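Skirton door maker Dastari opens repair and refitting service to households

April 9, 2023

Dastari, the joinery firm based in Skirton, has opened its door repair and refitting service to private households. Until now the service was only available to landlords, schools and building contractors. Bookings are being taken for addresses in Skirton and the surrounding villages.

The service covers internal and external timber doors, whether or not they were made by Dastari. It includes rehanging, easing, replacing hinges and latches, repairing split or rotten sections, and fitting new doors into existing frames. Where a door cannot be repaired, the firm will quote for a new one made to the same measurements.

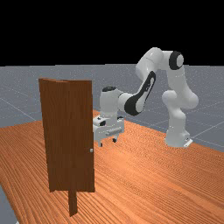
Reading time: 5 minutes

The firm began planning the household service after a trial in March, when it took on 68 jobs for private customers. Most concerned doors that stuck, would not latch, or had dropped on their hinges. Fewer than expected needed a new door. In 55 of the homes visited, the existing door was kept and put back into use.

Dzintra Kairys, managing director of Dastari, said: "We used to turn these enquiries away. People would ring up with one bedroom door that wouldn't close and we would tell them to try a handyman. Some of them rang back a month later and said they couldn't find one. The trial was meant to tell us if we could do small jobs without losing money, and we can, provided the visits are grouped by area."

Visits will be grouped by postcode, with each area given a set fortnight. Customers who need an external door made secure can ask for an earlier visit and will be charged a call-out fee, which is quoted before the booking is confirmed.

How the service works

Customers send the height, width and thickness of the door, along with a note of what is wrong with it. Measurements should be taken in millimetres. The width should be measured at the top, middle and bottom, as the openings in older houses are seldom square. Dastari will send a measuring sheet by post on request.

A joiner then visits to look at the door and the frame. The visit costs £55, which is taken off the final bill if the work goes ahead. Small adjustments are done on the same visit where possible. Larger repairs are carried out at the Skirton workshop, and a temporary door can be fitted while the original is away.

The written quotation will list labour, timber and ironmongery separately. Customers may supply their own handles, knobs and locks. The firm asks that these are on site before the joiner arrives, with all screws and fittings, and that they suit the thickness of the door. Antique rim locks can be refitted, but the firm does not repair lock mechanisms.

Painting is not included. New timber and repaired sections are primed or given a first coat of oil before the door is returned. Customers should finish external doors within 5 weeks of fitting, including the top and bottom edges. Leaving the bottom edge bare was the most common cause of swelling found during the trial.

Doors, frames and floors

Many of the faults seen in March had little to do with the door. Frames had moved as walls settled, and in several houses new flooring had been laid without the doors being trimmed to suit. In others, coats of paint had built up along the closing edge over many years.

Chiến Từ, workshop manager at Dastari, said: "The first thing people do is plane the edge where it rubs. Then the weather turns dry, the door shrinks back, and there is a gap down the side that you can't put right without adding timber. We would ask people to check the hinge screws first. If the top hinge is loose, the door drops at the corner and rubs on the latch side, and you can plane it all you like."

Loose hinge screws can often be dealt with by fitting longer ones, or by plugging the old holes with glued hardwood and drilling again. Dastari has put together a printed sheet on this and other simple repairs. It also covers adjusting a strike plate, stopping a door from swinging by itself, and working out how much to trim from the bottom edge for carpet. It is free from the workshop counter.

The firm does not recommend trimming fire doors at home. A fire door that has been cut down beyond the limit set by its maker may no longer perform as it should. Joiners will check labels and intumescent strips where these are present and will record what they find on the job sheet.
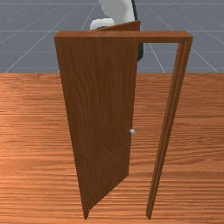
Piret Kalniņš said she had put up with a kitchen door that had to be lifted by the handle to shut it, and had assumed the whole frame would have to come out. She was quoted for two new hinges and a length of hardwood let into the frame, and the work was finished in a morning. She added that she would have liked more notice of the arrival time, as she had been given only a day and had to change a shift.

Dastari has since changed its booking system. Customers are now given a two-hour arrival slot when they confirm, and the joiner telephones before setting off.

Timber and ironmongery

New doors made under the service will be available in oak, ash and redwood pine. Other timbers can be ordered, with a longer wait. Panelled, ledged and plain doors can all be made, and mouldings can be matched to a sample or to another door in the house. The workshop keeps a set of cutters for mouldings common in older Skirton terraces, and customers with these profiles will not be charged for tooling.

Standard hinges and latches will be supplied by Sepp, which already provides ironmongery for the firm's contract work. A range of handles and knobs from Stasetti can be seen at the workshop. Neither range has to be used, and plain steel butt hinges will be fitted unless the customer asks for something else.

Old doors that customers no longer want can be taken away for £5 each. Sound doors will be cleaned, measured and offered for sale from a rack at the workshop. The rack currently holds 100 doors, most of them pine four-panel doors from houses in the area. Prices are marked on each door and depend on condition. Buyers are advised to bring the measurements of their opening and to allow for trimming.

Staff and training

Two joiners have moved from contract work to the household service. They will be joined by Ott Lepik, who completed his training with the firm and worked on the trial. A further apprentice place will be advertised later in the year.

Tõnu Sakalauskas, who is responsible for training at Dastari, said: "Repair work teaches things that new work doesn't. In the workshop everything is square and you cut to a drawing. In a house you have to look at the opening first and decide what is straight. I want every apprentice to spend part of their time on these jobs."

Guarantee and bookings

Repairs are guaranteed for 12 months and new doors for five years, provided that the finish has been applied and kept up as set out in the care leaflet. The guarantee does not cover seasonal movement that leaves the door usable.

Tenants can book a visit but must have their landlord's written consent before any cutting or replacement work is done. Owners of listed buildings should speak to their local planning office before ordering a replacement external door or altering an original one. Dastari can supply drawings for an application but does not submit applications for customers.

Bookings can be made at the workshop counter in Skirton or by post using the measuring sheet. The counter is closed at lunchtime.

Notes to editors

Dastari makes and repairs timber doors, frames and staircases at its workshop in Skirton. The household service will run alongside its existing contract work. Interviews with Dzintra Kairys and Chiến Từ can be arranged through the Dastari office, and workshop visits for local press are available by appointment.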